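Home | Sets | Notes | Downloads | Contact

Filed under: Paper Goods & Desk Tasks

README -- Mastico Booklets and Leaflets
December, by the Plunero paper desk

Hello, and thank you for taking the time to read this before you unpack anything. Mastico is our collection of everyday table sessions with printed matter: booklets, leaflets, folded programs, thin catalogs, the kind of thing that piles up by the front door and that most of us move around all day without giving it a second thought. We have grown very fond of it, and we hope you will too.

The set holds 100 sessions, sorted into 9 folders by the kind of paper goods on the table. Each folder has its own short notes file -- please do look at it, as we put a good deal of care into those. Sessions cover sliding a booklet across the table, turning it to face the other way, squaring it up with the table edge, lifting it, and laying it down again.
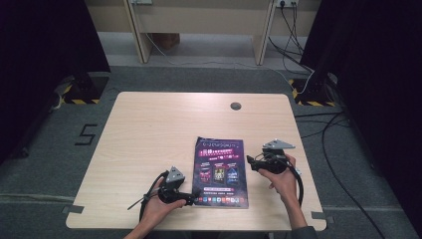 Covers matter more than we expected when we began. A glossy cover catches the light and can wash out a line of lettering completely, while a matte one stays readable from nearly any angle but shows every thumbprint. Dark covers are their own little headache. We kept creased corners and worn spines in the set on purpose, and the notes mark them as "used" in the condition column. If you only want crisp copies, filter on "clean" and you'll still have plenty to work with.

Titles were typed in by hand wherever we could read them. Where the print was too small or too blurry we left the field blank, and we would ask you kindly not to fill it with guesses if you send changes back to us.

Folder 5 was sorted by our friends at Okafor, who use "pamphlet" for what the rest of us call "leaflet." We meant to change it and then got used to it. Folder 10 is mentioned in a few older notes; it was merged into folder 9, so please don't go hunting for it.

Known gaps: very few spiral-bound items, no newspapers, and hardly anything thicker than a finger. The next round, under the working name Zukum, should bring in magazines and maps.

Previous: Envelopes and Cards | Next: Boxes | Back to top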